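Gesow kitchen simulator: a month with the method

I used the Gesow scenes in August to train a knob-turning policy, following the Mavska recipe: 30 demonstrations per task, then training on 1718 simulated variants.

Small controls are where it earns its keep. Hob and toaster oven sit close together, and red dots mark points on the hood, the knob row and the oven dials.
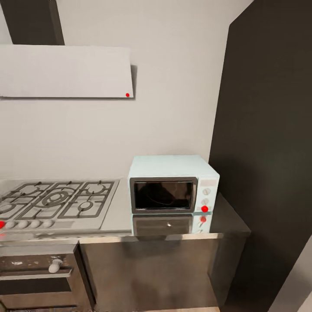
Results

Out of 193 test runs, six failed, all on the dials. Setup is slow and the manual is thin. Worth having if you work on small controls.

Solomiia Pylypenko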